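The cleaners were never asked

24 May 2024

I manage the housekeeping crew for Herneo, which means 19 people, three vans and a phone that starts at 5. We do furnished rentals, small offices, a couple of clinics out past Londton. Since April we also do robots. Two arms, two grippers, leased from Chuang, and a contract I was not shown until after it was signed.

So this is my two cents and I'm writing it on a lunch break, sorry in advance.

First thing. The robot is not bad. I wanted it to be bad. I wanted to go back to the office and say see, told you, and get the line in the budget moved back to wages. Instead it picks things up, puts things down, holds a broom. Slow. Slower than anyone on my crew, including me, and my knees are shot. 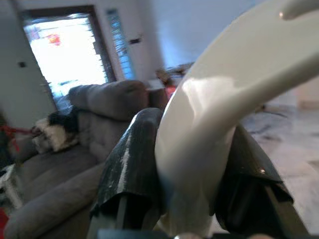 What changes is the job around it. The person who used to clean the living room now stands near the living room. Moves a chair. Waits. Says into the phone that it's stuck, waits some more. On paper that's lighter work and I suppose for your back it is. But ask Chun-yin Mak, 11 years with us, fastest pair of hands I ever scheduled. She told me she goes home more tired from watching than she ever did from scrubbing. "I used to finish things," she said. I've thought about that a lot.

There's also the pay question, which everybody upstairs goes quiet on. Crew on robot sites get the base rate. No room bonus, because the rooms aren't "theirs" anymore. In April that came to $171 less for Chun-yin. Her one month! Meanwhile the lease goes out like clockwork, $3015, and it doesn't call in sick, I've been reminded of that. It also doesn't notice the smell of gas or that the old man in 29 hasn't picked up his mail.

Takeshi Imai runs the program on our side and he's a decent guy, I'll say that in print. His argument goes like this: people don't want to sweep floors, turnover in cleaning is terrible, let the machine take the sweeping and let people do the rest. Fine. What's the rest? I asked him for a list. He sent me one and half of it was looking after the robot.

And who says people don't want to sweep floors. Have you asked one? Sweeping is the part of the shift where you can think. It's the bathrooms they'd give away tomorow, and nobody has offered to take the bathrooms.

Look at what a floor is, too. A mess isn't one thing. It's a bottle, bits of cardboard, scraps of paper, all in one heap, and a person has it sorted in their head before they bend down. What gets recycled, what's trash, what somebody might come back asking for. My crew makes that call all day long and never got a cent for it because we all called it unskilled. Now a company is spending real money to get a machine to do it and suddenly it's a hard problem. Well yes. It was always a hard problem, we just had it done cheap.

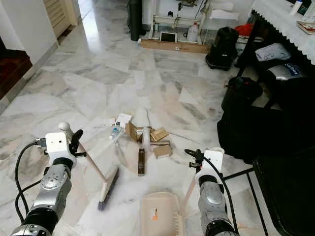
Both arms on sweeping duty: broom on the left, dustpan below.

I'm not asking for the thing to be sent back. I heard the Flernholm office did that and then cut hours anyway, so so much for that. What I want is pretty small. Keep the room bonus on robot sites. Pay the watching as skilled work, because if it takes 11 years of knowing rooms to tell when it's about to go wrong then thats skill. Put two cleaners in the meeting where they pick which jobs get handed over. Two. Give them coffee and pay them for the hour.

And show us the contract. The next one I mean, before the ink. I've got people asking me if they should be looking for other work and I don't know what to tell them. I tell them I'll find out. Been saying that since April.

Lunch is over, van's waiting.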